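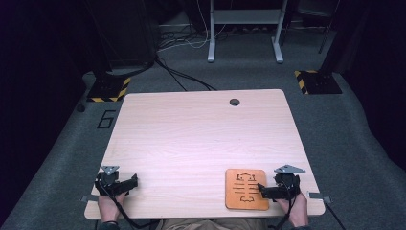
A small engraved board on one of the pale tables at Perano.

Questions we get about the small boards

What are they for?
Bread, cheese, half a lemon, a mug. Vatora sells them as boards and declines to be more specific. They are too small for a roast chicken, though a customer in August did try.

What is the engraving supposed to be?
This is our most frequent question by a wide margin. There's something like a face or a pair of ears at the top, a stack of lines down the middle and a wide curve at the bottom. We have received votes for a cat, an owl, a beehive and somebody's uncle in a striped sweater. The drawing came with the title "Idura" and no further explanation. We stopped asking.

Which way up does it go?
Ears at the top. If you prefer it the other way, the cheese will not object.

Will the engraving wear off?
It's cut into the wood, so it won't rub away like print. It will fill up with crumbs. A dry toothbrush gets them out.

Can it go in the dishwasher?
No. We have a shelf of returned boards shaped like potato chips, and every one of them came with a note saying it had only been in there once.

How do I clean it, then?
Warm water, a little soap, wipe, stand it on edge until dry. Don't leave it soaking in the sink overnight while you decide whose turn it is.

Does it need oil?
Every 60 days or so, or when it starts to look thirsty. Any food-safe mineral oil will do. Put on a thin coat, leave it for a few hours and wipe off the rest. Olive oil goes rancid - please stop writing in to defend it.

Why are the corners rounded?
The Nasution run, our first, had square ones. We bruise easily.

Can I get one with my name on it?
Only in batches of 14 or more, all with the same name. This has worked out well for exactly one family.

What if I don't like it?
Send it back unused within 60 days. Knife marks count as use, even the small ones.

Last updated 4 July 2021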